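Budget for second pair of hands, sanity check please

morkeck_bench
We've got a quote from Skestetti for a spare pair of hands at $2,076 each, plus a service kit at $1,685. Finance has asked whether we "really need fingers". The cheap option is a Lastier two-jaw gripper for $1,000 and a stern talk about expectations. We mostly do kitchen tasks. Thoughts?

tinsnips
Buy the jaws. Fingers are a hobby with an invoice attached.

amarasinghe
Disagree with tinsnips, as is traditional. Depends what's on your task list. Plates, sure, jaws will do. Mugs by the handle, I'd want fingers. Also budget for cables — we spent over $78 on ties and sleeving alone and the floor is no tidier.

tinsnips
You can pick up a mug by the rim with two jaws. I've seen it done.

amarasinghe
And what colour was the mug afterwards? All of them?

morkeck_bench
Mugs are most of the list, unfortunately. Dishwasher loading, two-handed, pass it across and rack it.

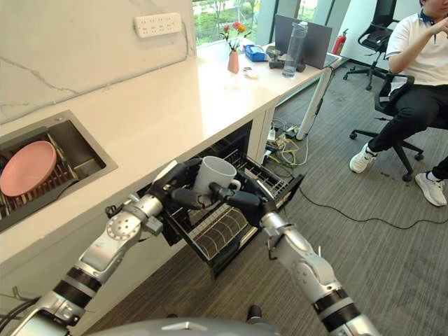
So if one hand goes in for repair the whole task stops, and I get to explain to finance why a five-figure arm is parked. I'm leaning towards one spare hand plus the service kit, and leaving the second spare for the next budget in April.

tinsnips
Left or right?

morkeck_bench
Bugger.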